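The Neighborhood Restaurant Deserves a Second Seating

Residents of Enddale have grown used to reading that their town has arrived. The travel supplements say so, the real estate brochures say so, and on most evenings the line outside the noodle counter on the old market street appears to confirm it. This writer has no wish to dispute the claim. The food in Enddale is better than it was, the sidewalks are busier, and a visitor with an evening to spend will spend it well. The question raised here concerns the hours between six and nine, and who is able to obtain a table during them.

Over the past two years, the better restaurants in the district have moved, one after another, to advance reservations only. Most have adopted the same terms: a booking window that opens at midnight, a deposit charged per guest, and a single long seating for the whole evening. Kwon was the first to do so. When it opened, Kwon was a room with 17 seats, a short menu and a door that stood open to the street. A person finishing work at the bus depot could walk in, order the braised short rib and be home before the late news. The short rib is still on the menu. It now forms the fourth course of a set dinner, and the person from the depot would need to have planned for it several weeks earlier.

It should be said plainly that the owners have reasons. A restaurant of that size cannot absorb four empty chairs on a wet evening, and guests who book and fail to appear cause real harm. Deposits have reduced that harm. Sun-ja Shin, who cooks at Kwon and has done so from the beginning, told a public meeting in June that the set menu had allowed her to keep her whole kitchen staff through the winter. Her account was persuasive, and those of us who complain should answer it before complaining further.

The answer proposed here is a modest one. Restaurants that occupy ground-floor premises in the market district should hold back a share of their seats for guests who arrive without a reservation, and they should offer a second, shorter seating later in the evening. Neither practice is new. Tunville, a smaller town with colder weather and fewer visitors, has done both for as long as anyone on its waterfront can remember. A visitor there gives a name at the door, takes a walk along the harbor, and returns in half an hour to a bowl of fish stew and a seat by the radiator. The stew is very good. More to the point, the people at the next table are likely to live nearby. 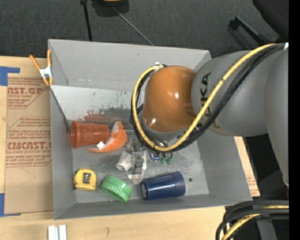 A robot arm over a gray bin.

That mixture of guests is what gives a restaurant district its character, and it is easily lost. A dining room filled entirely by advance booking tends to fill with one kind of diner: the kind who plans, who travels, and who has the deposit to spare. Such diners are welcome and the town has need of their custom. They do not, however, come back in February, and they have no opinion on whether the bakery should open earlier. The regular guest does both. He also tells the kitchen when the soup has become too salty, a service for which no travel supplement has yet been known to volunteer.

The objection most often heard is that a second seating would exhaust the staff. This deserves a serious reply. Enddale has 2,192 residents, and a kitchen here cannot draw on the labor available to a city restaurant. The later seating need not repeat the earlier one. Two dishes and a dessert would be enough – a broth, a plate of dumplings, whatever cake is left – and the kitchen could close at the same hour as it does at present if the first dinner were shortened by a course. Few guests rising from a nine-course meal have been heard to ask for a tenth. A good many would be grateful for eight.

A further objection concerns the booking service itself. Zetex, which handles reservations for most of the street, sells its calendar in whole evenings, and several owners have stated that it leaves them no means of holding seats back. If that is so, the remedy lies within their reach. A card in the window and a notebook by the door served this district for decades. The writer recalls the notebook at Kwon with some fondness, including the page on which his own name was misspelled in three different ways over the course of one autumn.

There remains the matter of price. The set dinner on the market street now stands at 200 dollars a head in more than one house, before wine. For an anniversary that may be reasonable. As the only terms on which a resident may sit down in his own town, it is not. A late bowl of broth, sold at the counter to whoever comes through the door, would cost the house little and would do a great deal to restore the goodwill that the first wave of openings enjoyed.

The merchants of the district will review their evening hours before the summer season. They are respectfully urged to begin with a trial on two evenings a week, at whichever houses are willing, and to publish the walk-in hours where passersby can read them. The bench outside the noodle counter should also be repaired, as it is likely to see a good deal of use.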